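So the Holthorpe piece is everywhere this morning. "Brigade-sized force massing at Vikness, operation could begin within days." I've read it three times now and I'd like to go through it slowly, which I suspect is more than its editors did.

The claim, in short: a transport ship called the Drala docked at Vikness on Thursday, unloaded military vehicles, and this means the government has quietly decided to send ground troops across the strait. Big if true. Look at how much work the word "means" is doing.

What do we have? A ship. The port's own arrivals list has the Drala coming in and tying up at the north pier. Fine. I believe in the ship.

We also have 34 vehicles, going by photos taken from the hill road. Helge Nygård went through them and thinks most are fuel trucks and flatbeds, with a few he can't identify under tarps. He says so plainly, which I appreciate. Holthorpe turned this into "an armored column." Read his post, then read theirs.

Then the troop number, 2295. Where does it come from? Holthorpe says "defense sources." But that exact figure, down to the last digit, is in the budget annex that came out in June, as the authorized strength of the whole northern garrison. Authorized. Including the cooks, the band and every job that's been sitting vacant.

Maybe a source really did give them the same number. Maybe the entire garrison, band included, is packed and standing on a pier. I'd want to see it before I repeated it.

Ásdís Sveinbjörnsson asked the ministry straight out whether any unit had been given movement orders. The answer was "we do not comment on readiness." People are passing that around as a confirmation. It's what they said last winter when she asked whether the garrison had enough boots.

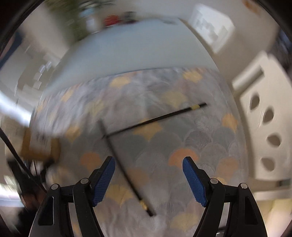 The ship and the troop number are two separate items, and the whole story depends on you reading them as one. One is a port record, the other is a line in a budget. Put them in the same paragraph and they look connected. Two dark sticks lying crossed on a scalloped cloth make a pretty good sideways V too, and if somebody captioned it as a landing site by lunchtime half my timeline would be arguing about which beach.

"But the containers!" Yes, I saw the containers. 376 of them, contracted through Ingvarsson, to be delivered to the Vikness depot. The contract notice is public. It calls them "storage units, general." It also says delivery is spread over eight months, which would be an odd way to supply an attack starting this weekend.

Bjarke Østergaard was a logistics officer for a long time and he's more worried than I am, so let me be fair to him. His point is that you'd see fuel first, before people, and fuel trucks are what's in the photos. That's a serious argument and the best one I've read. He also says he'd expect a field hospital next, and there's no sign of one so far.

So if a field hospital shows up, I'll post it here and I'll move. Same goes for leave being canceled, or the ferry company being told to free up its ships. Those things are hard to fake and hard to hide – a canceled leave is all over the group chats in an hour.

None of this says the government wouldn't do it. I think this cabinet would like the option very much. Wanting people to believe you might go in is also a policy, and it's a lot cheaper than going in. A story like this one suits them fine, whoever wrote it.

Reinaldo Cavalcanti made a related point last night and got yelled at for it. He asked who gains if the other side of the strait reads Holthorpe and believes it. Replies called him naive. I thought it was the only useful question anyone had asked all day.

Several of you are asking about the "senior officer" quoted near the end. Look at the quote again: "We are prepared for all outcomes." I have never met a senior officer who'd say anything else, to anybody, about anything.

Also, the headline has changed twice since breakfast. It was "will begin," then "set to begin," now "could begin." No correction note. The troop number is still in there.

Malou Ladefoged is going up to Vikness tomorrow and plans to talk to people at the pier, so follow her instead of me for the next day or so. I've sent Holthorpe a note asking where they got the 2295. If they answer I'll add it under this post.

Small fix to the post on the containers: the depot is outside town, up the valley, well away from the port. Thanks to the two people who wrote in. That makes the container theory a bit weaker still, I'd say, but go look at a map and make up your own mind.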